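Night runs, week two

Quick one tonight, I have to be up early and the batteries are still on the charger.

So the count as of this evening is 1359 clips. Of those 322 are night. That ratio is a lot better than it was in November when I had basically zero night and the policy would drive fine until dusk and then start hugging the curb like it was scared of the middle of the road. Day data does not teach night. I knew that going in and still put it off, because driving a small robot up and down a lane after dinner is boring and my thumbs get cold.

Setup for anyone who asked in the comments. Base is the Dendari, same one as before, four wheels, nothing fancy. Front camera, single headlight, logger box strapped on top. I drive it by hand with the gamepad and everything gets written down together, video plus steering plus throttle. A clip is one pass of the lane or until I have to stop for something. Afterward I go through them on the laptop in Plusik, which is just the labeling tool I've been hacking on, and mark the bad ones. Name is dumb, its staying.

What I'm after at night is pretty basic. Stay on the pavement. Don't chase the headlight spot. Don't treat a bright lamp as the place to go, and don't treat it as a wall either. The first model I trained on mixed data did both of those in the same run, which I didn't think was possible. Swerved left away from one streetlight, then locked on to the next one and aimed right at it.

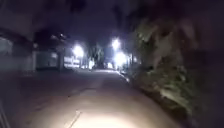

Robot's view, night pass, nice and empty

Look at how much of the useful stuff is in the bottom half. Curb on the right is only a thin pale strip, and then bushes, so that strip is pretty much all the model gets on that side. Up the middle it's all glare. And blur, plenty of it, the leaves just smear. I went back and forth on whether to throw out blurry frames and decided no. The robot is going to see blur when it runs on its own so it may as well see it in training. I did throw out anything where the logger dropped steering samples, that's a different kind of bad.

Also the dark line in the pavement. Crack or joint, whatever. The daytime model ignored lines like that completely. Under the headlight they get a lot more contrast and the night model gave a little twitch at them, steering one way then back. Fix so far is more passes over lines at different angles, on purpose, hands steady. Seems to be helping? Small sample.

Things I changed this week:

Exposure is locked now. Auto was pumping every time a lamp came into view and the whole picture went dark for half a second. Locked means the lamps blow out to white but the ground stays readable. I'll take it.

Driving slower. Was rushing to get clips in and the logs were full of me overcorrecting. The model learned my overcorrecting very well, thanks.

Recovery clips. This is the big one. I start the robot off at a bad angle, nose toward the bushes or toward the wall, and only record the part where I bring it back. If you only ever show it good driving it has no idea what to do once it's a foot off line. Out of every 10 passes I try to make 3 of them recoveries. They're annoying to do. Do them anyway.

Headlight angle, tilted down a bit. Jury's out. It means the old night clips and the new ones don't quite match, which I should of thought about before I grabbed the screwdriver. Keeping both sets, tagged separately.

Training runs take nearly 6 hours on my machine so I get one try per night, start it before bed and look in the morning. Tried resuming from the day checkpoint vs starting clean. Resuming is faster but it keeps some of the day habits. Clean was smoother on the straight part and worse near the lamps. No idea yet. Will post plots when I have ones I'm not embarrassed by.

Target is 400 night clips before I let it drive any real distance by itself with me walking next to it holding the stop button. Should get there Wednesday if the weather holds. Rain would be good data too but the logger box is not sealed, and I'm not ready to lose it.

Somebody asked about sharing the set. Maybe. Need to go through it first and drop any clip with people or license plates in it, and that's slow going.

OK, charger light is green. Bed.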